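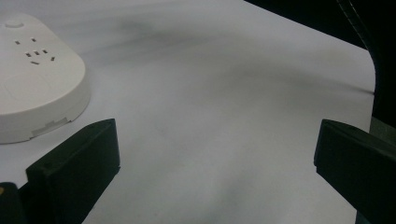 Brirnberg wertet Fußballspiele für Vereine aus, die sich keine eigene Analyseabteilung leisten. Wir sitzen zu dritt in zwei Räumen über einer Druckerei und arbeiten an weißen Tischen, mit Strom direkt auf der Tischplatte, so dass Trainer ihren Laptop gleich anschließen können. Angefangen haben wir mit 2 Vereinen, heute betreuen wir 12.

## Wie wir arbeiten

Der Verein lädt das Spielvideo hoch, wir schneiden Standards, Umschaltmomente und Ballverluste heraus.
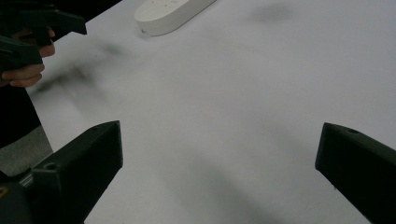 Dazu kommt ein schriftlicher Bericht von höchstens 3 Seiten. Die Besprechung mit dem Trainerteam dauert 40 Minuten, auf Wunsch auch per Video.

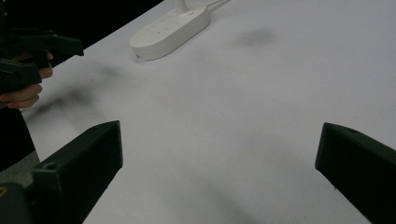 Lorcan Brophy meint, die kurzen Berichte hätten ihm mehr gebracht als die langen Tabellen von früher. Spielerdaten geben wir nicht an Dritte weiter.

## Team

Tahira Butt leitet die Auswertung, Vilhjálmur Eyvindsson den Schnitt. Ailbhe Madigan betreut die Vereine.

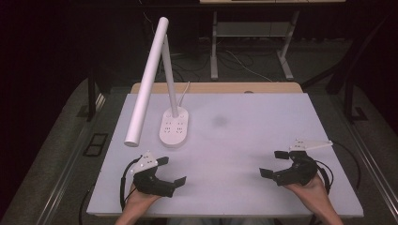
Von Ruairí Moynihan kam der Wunsch, auch Torwarttraining auszuwerten. Das bieten wir ab Februar an.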